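Two-Arm Cell at Risalance Back on Shift After Gripper Work

By Hajnalka Kocsis
May 18, 2026
2 comments | 18 shares

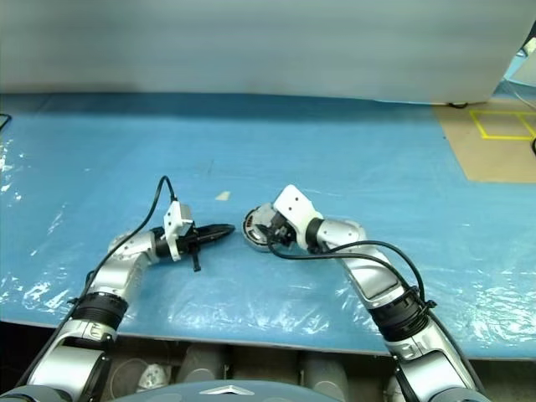
TRALLITZ - The two-arm cell at Risalance's Trallitz shop went back on the schedule Monday morning after a week of work on its grippers and cables. The company said the job was planned in March and was put off until a large order had shipped.

The cell handles small round parts. It passes them from one arm to the other over a padded table and sets them down for the next station. Over the winter the handoff had started to drift. Parts were arriving slightly tilted, and the operators were stopping the cell to straighten them by hand. The shop logged 164 of those stops before it asked for service.

Kelemen, the service firm that looks after the cell, started with the fingers. The pointed fingers on the left arm had worn unevenly at the tips and were replaced with a new pair. The gripper on the right arm was taken off, cleaned and put back on with new screws. Technicians then ran both arms to the handoff point at low speed and closed the gap between them in small steps until a part changed hands without touching the table.

The cables took longer. Each arm has a black cable running in an open loop outside the joints. If the loop is short, it pulls on the connector when the wrist turns. If it is long, it can catch on the other arm. Kelemen reset both loops and had the arms go through their full reach before tying anything down. One connector was found to be loose and was changed.

The table got some attention too. It has a blue mat with a clear plastic sheet over it, and the shop's written instructions now say the sheet is to be changed every two weeks. Wrinkles near the handoff point are to be smoothed out at the start of each shift. Yellow tape marks out a rectangle at one corner of the table, and the taped area has been added to the setup sheet.

The new setup sheet runs to two pages and covers finger wear, cable loops, the table and the restart steps. Operators check the fingers with a gauge once a week. Anything past the limit goes to Kelemen, which keeps a spare set for each arm.

Before the cell was released, it had to complete 66 handoffs in a row with no stop. It did so on the second try. The first run ended early on a sensor fault that was cleared by reseating a plug.

Risalance has a second cell of the same type at its Nillow building. That one is due for the same work next, and until then it will run at reduced speed. The company did not give a cost for the repairs.

Contact the newsroom | Copyright 2026 | Back to top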